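July 14, 2020

Morning

Up way too early and on the Zawadzka Street tram before I'd even finished my coffee. Second full day in the upstairs space and I'm starting to get attached to it, which is silly because we only have it through the end of the week. I think it's the floor. Grey-brown planks, and they make the whole place feel like a big porch that somebody put a ceiling on. My apartment has beige carpet. I could move in here tomorrow.

I took the round table again. Yesterday I tried one of the other spots and hated it, so today I marched straight over and put my stuff down like I was claiming a beach towel spot. It's light wood with a really shiny top, and the ceiling lights bounce right up at you when you lean over it. I had to keep shifting around in my chair to read my own notes (must bring something to put over it tomorrow, a placemat or a dish towel, anything dull). But I love a round table! There's no wrong side to sit on and you can spread out in a fan.

The job for today was the paper stuff. Folding white cards, deciding what goes on which, and putting sticky notes on the ones I wasn't sure about. I had a stack from Pultov, the stationery place by the station, 149 sheets left in the box, and the first few I folded came out crooked. I fold like a kindergartner until I've had lunch. By ten I had worked out a system where anything with a yellow sticky note means "ask again before you commit," and then I put a sticky note on nearly everything, so I'm not sure it's much of a system.
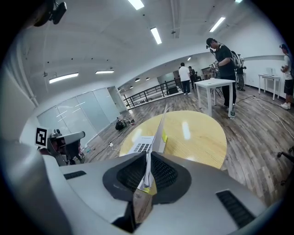 I do want to write down the business with the cables, because I keep promising myself I'll do better. There are never enough outlets where the people are. The power strip lives on the floor, and those thin little cables go wandering off from it, and I've stepped over them so many times now that I lift my foot even when I'm nowhere near. Also I've got to stop leaving things on the floor in general. It starts with a bag, then a few small bits beside the bag, and by afternoon it's a campsite. I said all this to my sister on the phone and she laughed at me, since she's seen my hallway.

The frosted glass is my favorite part after the floor. It's pale and sort of milky and it picks up the lights in soft smudges. I'd love a piece of it for the bathroom at home. I looked up the price at Zurnico during my break -- 900 for a single panel, and that's before anyone comes to fit it! So, a shower curtain it is.

Lunch

Cheese roll, a peach, and a walk down to Trevance Court and back. Thirty minutes on the dot. It was muggy out and I was glad to get back upstairs. I ate most of the peach over the sink like a raccoon and it was the best one I've had since June.

Afternoon

Hit my usual slump and spent a good while staring at the ceiling. There's a lot going on up there if you bother to look. White ceiling, long white pipes running across, and big bright strip lights that make everybody look a little tired. Then way at the back there are small round pendant lamps, and those are the ones I'd actually choose. It's funny how a lamp you can see makes a place feel like a café and a tube light makes it feel like a dentist's.

I like the black railing too. When my eyes get tired I look across to it and the open part beyond. It makes me feel less cooped up. If it were up to me I'd drag a couple of armchairs over there and a plant or two, and I'd never get another thing done.

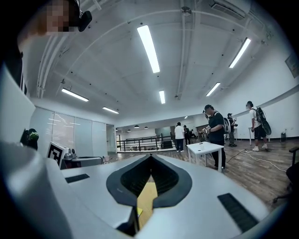 Evening

Home by seven, feet up, noodles. I got through most of the cards and the rest can wait. My list for tomorrow: dish towel for the shiny table, more sticky notes (different color, so the yellow ones mean something again), tape for the cables if I can find the roll, and a second peach. Laundry is still in the machine from this morning, so I'm going to go deal with that before I fall asleep on the couch.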